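Home | Stories | Archive | Submit | About

The White Cloth

The arm came to Flornell in August, and by the end of the month it was emptying dryer eight. Bindu Devadiga had emptied it for 28 years. They moved her to a stool beside it with a screen and a green button.

It did well with sheets. Small pieces gave it trouble. When it stopped over one she was supposed to wait, then press the button, and it would try again. She was not supposed to reach in. On the first day she reached in twice, and the line shut down both times.

So she learned to watch. A white cloth with a red mark on it, down by the back wall, the two black fingertips on either side. Her own hand would have known it for a napkin. 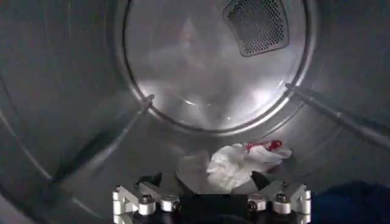

Ravindran Raju said it was easier on the back, at least, and she should be glad of that. He had been moved to the loading door and hadn't lifted a wet load in weeks.

"My back was fine," Bindu said.

"Mine wasn't."

She pressed the button. At the folding tables there were four people now and a radio. There used to be enough talk that you couldn't hear a radio.

At the end of the shift Hanne Bergmann came down from the office with the sheet and asked how many times it had needed help.

"74," Bindu said.

Hanne wrote it down. "It'll be fewer tomorrow."

"I know," Bindu said, and went to get her coat – the locker still stuck, and she hit it with her fist where she always did.

8 comments | Share

Contact | Copyright | Back to top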